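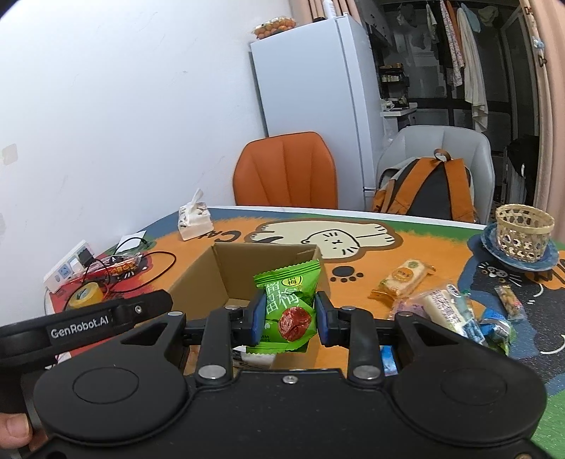 Plum packet over the box. Snack sorting, club night.

Thread, because people keep asking me how the Clekance club project is going and I keep saying "fine."

The task this term: get snacks off a table and into a cardboard box. You do it by hand with the gripper, over and over, and later a model is supposed to learn from it. Supposed to.

What bugs me is the word "autonomous" in the project title. So far there's a thumb on the handle every single time. I'd call that a person packing a box slowly.

We had 7 students signed up in August. We have 4 now. The ones who left were the ones who wanted to write code, which should tell the organizers something.

Also, every snack on the table is light and in a wrapper. Fine for week one. Show me a jar, or a loose orange, and then we can talk about "general household skills" – their phrase.

The Destuven team is apparently doing mugs. I've asked to see their failed tries as well as the good ones. No reply yet.

I'm staying until the Shearer demo anyway. My bet is 2 clean picks out of 3, on a tablecloth it has already seen. Move it to a plain desk and I'd bet lower.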